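Search this forum
Keyword or username
21st February, posted by jikier_flats

Sheepshead off the Skesadham pilings, anybody?

I've been at it since December and I'm getting robbed. Fiddler crabs, size 1 hook, right up against the barnacles. I feel a tick, I swing, bare hook. Went through two dozen crabs yesterday for one fish, and it was a little guy. What am I doing wrong?

csenge_n
You're waiting for the tick! By then he's crushed it and spit it. Lift the rod really slowly every few seconds, and if it feels heavy or kind of mushy, set the hook. Also go down to a size 2, those mouths are nothing but teeth.

OldBrornitz
Disagree on the hook. I've used 1/0 for years and I land plenty. Small hooks just get crushed (I've had them come back flat). What I'd change is the bait, because barnacles scraped off the same piling beat fiddlers any day.

csenge_n
Scraping is a good way to get yelled at by the marina, just saying. And how many of your 1/0 fish are over three pounds? The big ones are picky.

S. Agbeko
I'm with Csenge on the slow lift, with OldBrornitz on the hook, so you can both be mad at me. Don't toss the small keepers either, they're the best eating fish on that whole pier. I fillet mine, pull the rib bones and keep them in the fridge no more than two days.
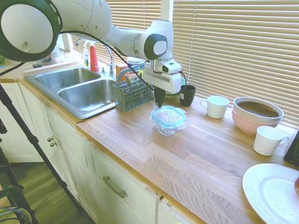

Glass container with the locking lid, on the counter by the sink

Salamatu

jikier_flats
OK, slow lift it is. Does tide matter? I've mostly fished slack because it's easier to hold bottom.

OldBrornitz
Moving water, last half of the incoming. Slack is when the pinfish clean you out, and I bet half your ticks were pinfish.

csenge_n
Ha, finally something we agree on. Still bring the size 2s though.

jikier_flats
Bringing both. Going again tomorrow if the wind lies down.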